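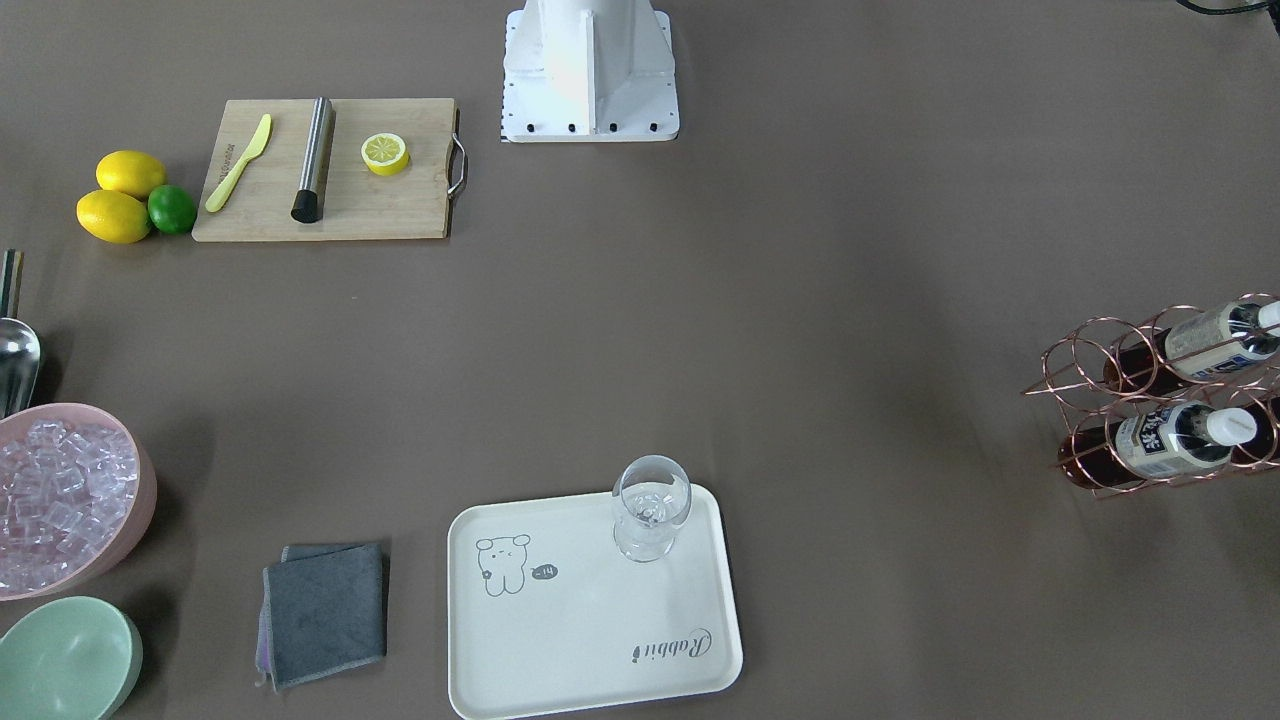

Posted 8/22/26

I have been making the same cold lemon tea since July, and I still fuss over the table as if company were coming for the first time. My grandmother's rule was that the lemons go out whole, with one cut to get things started, and I stick to it even when the drinks are only for the two of us on the porch.

The limes are a newer idea. I had one in my tea at a little lunch place in Waltudier last summer, squeezed in along with the lemon, and drove home the 40 miles thinking about it the whole way. A wedge of each is plenty! I press them gently at the bottom of the glass, add a handful of ice (more than you think, it goes fast) and then pour the tea in slowly.

And yes, I buy the tea. I used to brew it the night before and leave it in the refrigerator, but it went cloudy on me so many times that I gave up and started picking up bottles. I keep them in a copper wire rack so they don't roll away from me,
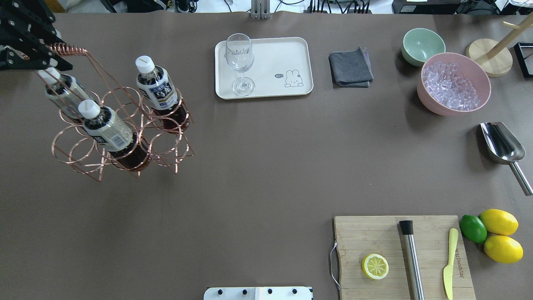
and I will admit I bought that rack for wine, years ago, at the Hapeta flea market. It has held nearly everything except wine.

I like a stemmed glass for this, too. It makes a plain afternoon drink feel like an occasion, and the stem gives you somewhere to put your fingers that isn't freezing. My little tray with the bunny on it comes out every time - I've had people ask to take it home with them, and the answer is still no.

Next week I want to try it with mint, if the pot by the back steps survives the heat.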